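Oston hold on against Maddocks in the rain

Category: High School Football > Playoffs

30 Oct 2026

By Maarja Kuusk

Oston is through to the second round of the playoffs after a 14-10 win at home over Maddocks, in a game where the visitors had the ball for most of the second half and could not find the one more touchdown that they needed.

The difference at the end was 4 points. For a long time it looked that it would be less, or that it would go to the other side. Maddocks came to the Oston 11-yard line with under two minutes to play, and four times in a row the ball did not reach the end zone. On the last try the pass went to the back corner, where the receiver had one foot over the line when he came down. The official was standing very near and made the sign at once.

"We knew they would throw to that corner," said the Oston head coach after the game. "We have seen it on film many times. To know it and to stop it are two different jobs, and tonight the boys did the second one also."
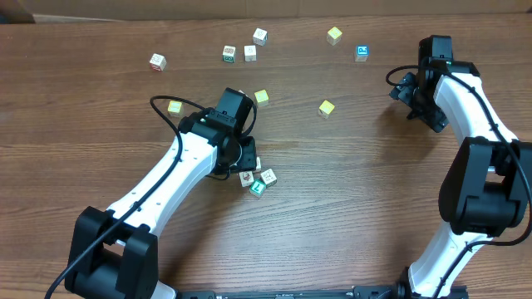

Vol. 10, No. 4

Oston started the game well. The first drive was all runs, seven of them, and finished with a touchdown from the 3-yard line. The offensive line deserves the credit for this drive, and for the whole first half. Maddocks has a bigger front four, but they were slow to get off the ball and they were often pushed back two or three yards before the runner came to them.

Maddocks answered with a field goal in the second quarter, after a long return had given them the ball near midfield. They wanted more from that position. A holding penalty on second down took away a good gain to the left side, and then the quarterback had to throw the ball out of bounds. The kick was from 34 yards and it was good, although it touched the inside of the post.

Just before the half Oston scored again. The play was a short pass over the middle to the tight end, who was hit by two players at the same moment and did not go down. He turned around, found that there was open grass before him and ran 50 yards to the end zone. It was his first touchdown of the season and the longest play of the night for either team. With the extra point it was 14-3 at the break.

The second half belonged to Maddocks. They changed their defense to bring one more man near the line, and after that Oston could not run the ball inside. Three drives in the third quarter ended with a punt, and only one of them made a first down. The rain became heavier during this time and both teams had problems with the snap. Oston lost the ball once on its own 28-yard line, and Maddocks needed five plays from there to score. The quarterback took it over himself behind his right guard. It was 14-10 and there were still eleven minutes on the clock.

In total, Maddocks finished with 314 yards of offense, which was more than Oston, and with more first downs too. The Maddocks coach did not want to speak long about the numbers. He said that his players had done enough to win in many parts of the game and that he was proud of the seniors. He also said that the holding penalty was a correct call.

One thing must be said about the Oston punter, a sophomore who came into the team only when the starter hurt his ankle. He had to kick from wet grass and with a lot of wind in his face, and still Maddocks began two of its drives inside its own 15. In such a close game this is worth the same as points.

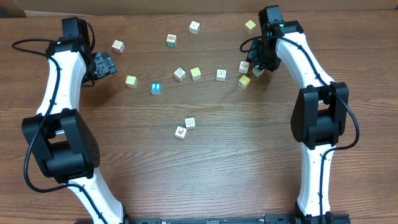 The coach spoke about him too, and said he will keep the job next week even if the starter is healthy again. There was no news about the left cornerback, who left the field in the fourth quarter holding his shoulder and did not come back. He watched the last Maddocks drive from the bench with his helmet off. The team will know more after he has seen the doctor.

Oston will now travel to Pundau, who won their own first-round game easily and have not lost at home this season. The two schools met in the second week, and Pundau won that one by two touchdowns. The Oston coach said that his team is not the same team now, especially on defense, but he did not want to promise anything. Pundau likes to throw on first down, and if the cornerback cannot play, it will be a hard evening for whoever takes his place.

In the other half of the bracket, Provley beat its first opponent after overtime and will play at home again. The winner of that game meets the winner of Pundau and Oston.

For Maddocks the season is finished. They lose a large part of the defense to graduation, but the quarterback is a junior and both of the running backs will return. The weight room program begins again in January.

Parking at Pundau is on the school side of the road only. The gates open one hour before the kickoff, and visiting fans should use the north entrance.

Tags: football, playoffs, Oston, Maddocks, Pundau

10 shares | 4 comments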